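Skovdale Open Gift and Storage Box, Rectangular

Home / Packing and Storage / Boxes without Lids / Skovdale

Overview

The Skovdale box is a rigid rectangular container supplied without a lid. It is intended for assembling gift parcels, for keeping small packaged foods together in a bedroom or study, and for carrying such items from one room to another. Sistunness supplies the box to residences, student housing offices, guest houses and private customers.

The Skovdale is sold flat and folded into shape by the customer. No glue or tape is required. Once assembled, the box may be left standing open on a shelf, desk or bed, or wrapped in paper and sent as the inner part of a larger parcel. It is not a shipping carton and should not be mailed without an outer box.

Colors

The Skovdale is offered in pink, gray and dark green. The interior is white in all versions. Small differences in shade may occur between production runs, and customers who require several boxes of an identical color are advised to place them on a single order. The dark green version is made in smaller quantities and may be unavailable for part of the year, usually until October.

What Is Supplied

One box, folded flat.
One printed instruction sheet.

Snacks, filling paper, ribbon and outer cartons are not included. Filling paper and outer cartons may be ordered from the Durko range, which is listed separately under Packing Supplies.

Assembly

1. Lay the flat box on a clean surface with the white side facing up.
2. Fold all four walls inward along the creases and release them.
3. Raise the two long walls and hold them upright.
4. Fold the short walls over the corner flaps and press them down until the edges sit level with the base.
5. Run a finger along the inside corners to confirm that no flap has been left standing.

Assembly by one person normally takes less than a minute after the first attempt. The creases are firm when new. If a wall does not fold cleanly, open it out and bend it once in the opposite direction before trying again. The walls should never be forced, as a torn crease cannot be repaired and is not covered by the exchange terms below.

Customers who intend to pass the box on as a gift may wish to remove the instruction sheet before filling. Many leave it lying in the bottom, where it serves as a thin liner.

Suitable Contents

The Skovdale is designed for dry, packaged goods of mixed shape. The following have been found to pack well:

Bags of coated peanuts and similar snacks
Packets of instant noodles
Individually wrapped snack bars
Tea, sachets of soup and drink powders
Small stationery, socks, gloves and hand towels

It is not suitable for glass jars, opened food, fresh fruit or anything that may leak. The surface is not treated against grease. Loose food should not be placed directly against the interior.

The maximum recommended load is 3 pounds, spread evenly over the base. A box filled to this weight should be lifted with both hands under the base and not by the walls.

Guidance on Packing a Snack Parcel

The following notes are taken from the packing guide prepared by Tullio Palumbo for residence offices that issue welcome parcels. They apply equally to a single box packed at home.

Work on a broad, flat surface. A table is preferable, although a made bed is perfectly adequate if the cover has been smoothed. Set the open box in the middle and place everything that is to go into it on one side. It is much easier to judge the quantity when the items can be seen together, and a parcel that looks generous in a heap will often prove smaller once it has been laid flat.

Begin with the largest package. Instant noodles in a soft packet take up a good deal of room and cannot be pressed without breaking the contents, so they determine how the remaining space is used. Lay the packet flat on the base, with its printed front facing up, and slide it against one of the long walls.

Bags of peanuts come next. These are heavy for their size, and the contents shift within the bag. Spread each bag gently with the palm so that it forms an even layer, then place it beside the noodles. Two clear bags with different contents look well side by side, particularly where the colors differ. Do not place them on top of the noodles.

Bars and other small wrapped items are added last. They may be stood on edge in the remaining gaps or laid in a row along the front wall. Darker packages are best set next to pale ones, for appearance only.

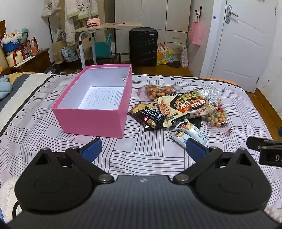 Leave a little clearance at the top if the box is to be wrapped. Packages that rise above the walls will push the paper outward and are likely to split it at the corners. Where the contents do rise above the walls, it is better to remove one item than to fold or squeeze the bags. Air-filled bags must not be pricked to reduce their size, as the food inside will no longer keep until the date printed on the package.

A card may be placed on top before wrapping. For parcels containing peanuts, the office recommends that the card state this clearly — the recipient may share the contents with others who have not seen the original packaging. Where the labels are in a language the recipient may not read, a short list of ingredients in English should be added.

Use on a Shelf or in a Drawer

When the Skovdale is used for storage, the packing order matters less than access. Packages should be stood upright with the top edge visible, and older items kept at the front. The open top makes it simple to see what remains. The box should be kept away from radiators and direct sunlight, which will fade the outer color over time, the pink version more quickly than the others.

Boxes without lids should not be stacked. Customers who need to stack are referred to the Golob lidded box, which has the same base measurements and accepts the same filling paper.

Care

Dust the box with a dry cloth. Light marks on the white interior may be removed with a soft pencil eraser. Do not wash the box or wipe it with cleaning products. If the box becomes damp, empty it at once and allow it to dry fully open, away from heat. It may lose some stiffness as a result.

Boxes that are no longer needed may be folded flat again by reversing the assembly steps. A box in ordinary household use can be expected to withstand roughly 20 foldings before the creases weaken.

Ordering

The Skovdale is sold singly and in packs of 50. Packs contain one color only. Residence offices and other institutions may open an account with Sistunness and receive goods on invoice, with payment due within 30 days. Private customers pay at the time of ordering.

Orders placed before noon are normally prepared the same day. Larger orders are delivered flat, in outer cartons that should be stored lying down. Cartons stored on end may cause the lower edges of the boxes to bend.

Samples are available to institutions on request. A sample consists of one flat box in the color of the customer's choice, together with the instruction sheet and a leaf of Durko filling paper.

Exchanges

Unused boxes may be exchanged for another color or for credit, provided they have not been folded. Boxes that arrive with crushed edges, marks on the interior or missing flaps will be replaced without charge. Customers are asked to report such faults before assembling the remainder of the pack and to keep the outer carton until a reply has been received.

Questions concerning accounts and institutional orders should be directed to Ubaldo Rinaldi at the Sistunness supply desk. The full packing guide, including the pages on winter parcels and on labeling, is sent with every first order of a pack and may also be requested separately.

Related Items

Golob Lidded Box, Rectangular
Durko Filling Paper, White
Durko Outer Carton, Single Box
Skovdale Divider Insert, Set for One Box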